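Threads > Makers > Grippers and arms

Filed under: Robot arms, hobby and small lab

1/ Right, the gripper thread I kept promising. I've had 2 grippers going on and off the same arm since April and I finally have opinions. Long one, get a cuppa.

2/ The contenders. Gripper one is the Kandpal, a bought parallel-jaw job, aluminium, flat pads, nice little connector. Gripper two is my own printed thing, which the group chat has called Ilar for so long that I've given up and put it on the file names too.

3/ Same arm for both (the Gritari, shoulder still squeaks, yes I've greased it). Same controller, an Erkach board I flashed twice because I got the baud rate wrong the first time. Same wrist camera bracket, moved across with the same two screws.

4/ The test is dead boring. Small plastic blocks on a table, pick up, move across, put down, next. I wanted something I could leave running while I did the dishes.

5/ Kandpal first. Lovely to set up! Bolt it on, plug it in, it homes itself and reports jaw width in millimetres straight away. I had it picking cubes before lunch. If you just want to get on with the software side, stop reading here and buy something like that.

6/ What I didn't love: the pads are dead flat and quite wide. If a cube is sitting skewed to the jaws, it gets shoved around until it squares up. Most of the time that's fine. When you care where the thing was before you grabbed it (I do, I'm checking my pose estimates) it's a pain.

7/ Also the body is chunky. On a low approach it blocks the wrist camera at exactly the moment I want to see the block. I tried tilting the bracket, then I tried a longer bracket, then the longer bracket wobbled and I sulked for a weekend.

8/ So, Ilar. Long curved fingers that taper to a rounded tip. The point of the long taper is that the bulky part stays up high and the camera gets a clear look at the table right up until the last bit of the move.

9/ Colours are whatever was on the spool, so it looks like a kids' toy. My partner calls it the parrot. I've stopped minding.

10/ First set of fingers was too bendy. They'd close on a block, bow outwards, and the block would squirt out like a wet bar of soap. Thickened the base, kept the tips thin, much better. Print orientation mattered more than infill, by the way. Lay them on their side so the layers run the length of the finger.

11/ Numbers, for those who asked. 159 dollars for the Kandpal, second-hand, off a bloke who'd used it for one uni project. Ilar is filament, a servo I already had and a fair few evenings I'm choosing not to cost.

12/ Over 3,000 picks between them now. I logged all of them, then found I'd been writing the timestamps in two different time zones, so the combined spreadsheet is a mess and I won't be sharing it until I've fixed it. Sorry to the person who's asked three times.

13/ What I can tell you without the spreadsheet: on plain cubes the Kandpal drops fewer. It's just stiffer and the grip force is the same every single time. On anything with an odd outline I prefer Ilar, because the narrow tips can find a flat bit to hold without knocking the rest.

14/ The odd outline I've been using most is a block with a round peg sticking out one side. Grab it by the block and you're laughing. Grab it by the peg and it rolls in the fingers as you lift, and then it goes down at some silly angle and the next pick fails as well.

15/ The Kandpal handles the peg end a bit better than I expected, to be fair to it. Wide pads, more contact. I'd still tell the planner to go for the block.

16/ Wiring on mine is a disgrace. The servo lead comes out of the housing in a loop and there's duct tape doing a job that a proper clip should be doing. I've redrawn that part 4 times and never printed it. Saturday, June 13, 2020, write it down, I am saying publicly that I will print the clip.

17/ Ilar over the table with the cube and the peg piece: 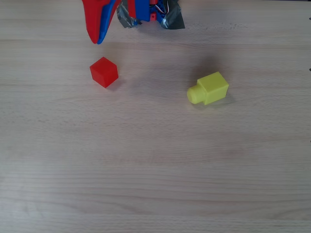

18/ Aleksi Kallio reckons I'm being unfair to the Kandpal, and that I should stick narrow silicone tips over the flat pads and rerun the skewed cubes before I say anything else about shoving. Fair cop. He also thinks I'm closing too fast on both of them, and that half my squirting problem would vanish if I slowed the last few millimetres.

19/ Had a quick go at the slow close this arvo. It does look calmer on Ilar. The Erkach board doesn't love it though, the servo hums at very low speed and I get a tiny judder right at contact. Might be my tuning. Probably is my tuning.

20/ If anyone has run a cheap servo gently on one of those boards, please tell me what update rate you used. I've tried the default and I've tried doubling it, and the hum just changes note.

21/ Silicone tips are next. I've got a mould half drawn and no silicone, so give me a couple of weeks. The finger files for Ilar are going up tonight, base and tips as separate parts so you can swap the tips without reprinting the lot. The clip file's in there too, untested.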